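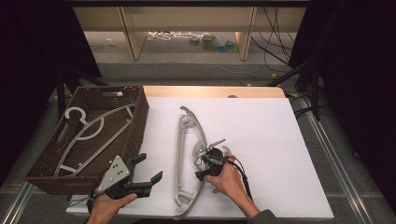
Moving our dispatch app off an outside agency, who should own the source code?

Harish Kotian
Small delivery outfit in Sterlow, 20 drivers. Agency called Wultness built us a driver app and a customer app plus the admin panel. Contract ends in June. They say we get "a license to use" but the repo stays with them. Is that normal? We paid for all of it. Need to tell my boss something by Thursday.

Shota Kawaguchi
Depends on what you signed. Look for the words "assignment" or "work for hire" in the contract. If it only says license, they probably still own the code and you'd have to negotiate a buyout. Went through this at Funham, took 216 emails back and forth, no joke. Get these in writing before the last invoice is paid:
- full repo with history, not a zip
- app store accounts moved to your name
- map and SMS API keys, billing too
- database dump, and somebody on your side restores it to check
We skipped the store accounts. Had to publish as a new app and 1,270 customers had to reinstal. Lost a bunch of them.
Also have a lawyer read it, I'm a backend guy.

sakai_dev
what he said. also ask which parts are there own shared library, agencies reuse stuff across clients and wont hand that over. a permanent license for that bit is fine imo

Harish Kotian
Thanks both. Found it, clause says license only. Store accounts are under their name too, ugh. Calling them at 4.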